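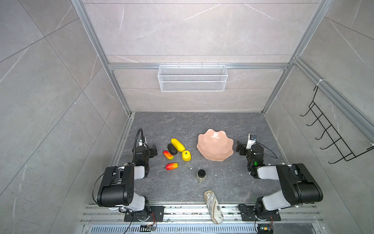
**乌恩杜尔哈姆市核对发现231例新冠确诊未计入每日通报**

2020-11-05 11:42 | 本地新闻

乌恩杜尔哈姆(Undulham)市卫生局周四上午公布，自今年6月以来，共有231例新冠病毒检测阳性结果没有计入该市每日通报。补录之后，全市累计确诊病例为2,589例。

卫生局表示，遗漏的结果全部来自巴斯塔尔(Bastar)区的两个采样点。这两个采样点的样本由私营实验室埃克斯特伦(Ekström)检测，结果以单独的表格发送，没有进入市里统一使用的登记系统。受检者本人当时都收到了短信通知，但卫生局的统计人员没有收到相应记录。

“个人通知和统计上报走的是两条线，前一条没有问题，后一条断了。”卫生局传染病科负责人西格伦·巴克(Sigrun Bakke)在电话发布会上说。她说，密切接触者的追踪由各区诊所负责，巴斯塔尔区诊所手里有完整名单，追踪工作照常进行。

不过，该区诊所医生特吕格弗·林德奎斯特(Trygve Lindqvist)对本报表示，他在9月就曾发邮件询问，为什么诊所掌握的数字总比市里公布的高。“回复说是统计口径不同，过一周会对上。后来一直没有对上。”巴克承认收到过这封邮件，称当时的答复“不够仔细”。

问题最终在10月下旬被发现。当时卫生局正在为冬季床位安排重新整理各区数据，数据员洛维萨·努尔丁(Lovisa Nordin)把实验室的付款单与登记系统逐条比对，发现付款的检测数量多于登记数量。核对工作用了8天。

埃克斯特伦实验室在书面声明中说，表格一直按合同约定的格式和时间发送，合同中没有要求接入市登记系统。实验室已同意从下周一起直接向系统录入结果，过渡期间仍同时发送表格。

补录的病例将按采样日期归入相应日期，不会全部算在今天的新增里。市政府网站上的曲线图预计今晚更新，届时10月中旬的数字变化最大。卫生局说，死亡人数和住院人数由医院单独上报，此次核对没有发现出入。

市议员海德维格·格兰斯特伦(Hedvig Granström)要求卫生局在下次议会会议上作出书面说明。她提到，10月中旬议会讨论是否关闭市立游泳馆和成人夜校时，依据的正是这组偏低的数字。“我不确定看到正确的数字后表决结果会不会变，但我们应该看到正确的数字。”

市长办公室发言人托比约恩·恩格布雷特森(Torbjørn Engebretsen)说，目前没有提前收紧防疫措施的计划。现行规定继续有效：室内私人聚会不超过6人，公共交通和商店内须佩戴口罩，餐馆最晚营业至22时。

巴斯塔尔区的两个采样点照常开放，有症状的居民可向区诊所电话预约。已经收到检测结果短信的人不需要重新检测，也不需要与卫生局联系。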